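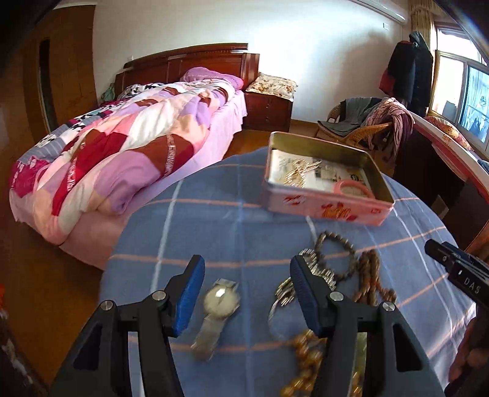
Why would I trust a recall notice that tells me to keep using the thing, a reader wrote to me after my last post, and I've been chewing on that since.

The thing is the Sirell space heater, the tall one with the tip-over switch. Felari, the company that makes it, put out a notice in October saying the switch may not cut the power if the heater falls onto carpet. Owners are told to keep it on a hard floor until a replacement foot arrives in the mail. So it's a heater with a safety switch that may not be safe, and the fix is a piece of plastic you snap on yourself.

I own one. I bought it at the Zeman store out by the highway in Fulledville, and I still have the receipt, which did me no good at all. The form on the recall page wants the batch code. The batch code is on a sticker under the base, in gray print on slightly lighter gray. I had to get a flashlight. Mine ends in 1427, and the affected batches supposedly stop at 936. Fine, I'm in the clear. Except that both heaters have the same base, the same switch and the same model name on the box, so what changed between those two numbers? The notice doesn't say. I called and asked, sat on hold for 23 minutes, and was told that later units "meet current requirements." I asked if the switch was a different part. The person on the phone said she didn't have that information, and I believe her.

I'm not saying the later ones are bad. I have no idea, and that bothers me. A company decides which batches go on the list, and the rest of us are supposed to read the cutoff as if it came down from a lab somewhere. Maybe it did. I'd like to see the test.

Another reader told me I was being paranoid and that over 4 pages of fine print must mean somebody did their homework. I've written fine print for a living. It mostly means somebody had a lawyer.

I did try tipping mine over on the bedroom rug, unplugged it right after, and yes, it shut off. I did it again and it shut off again. Two tries on one rug proves very little, and please don't go doing this at home with the heat on high. The heater is in the garage now on the concrete, with the cord wrapped up. I've gone back to the old oil-filled radiator, which takes forever and smells like dust for the first hour.

If the foot shows up anyway, I'll post what's in the envelope.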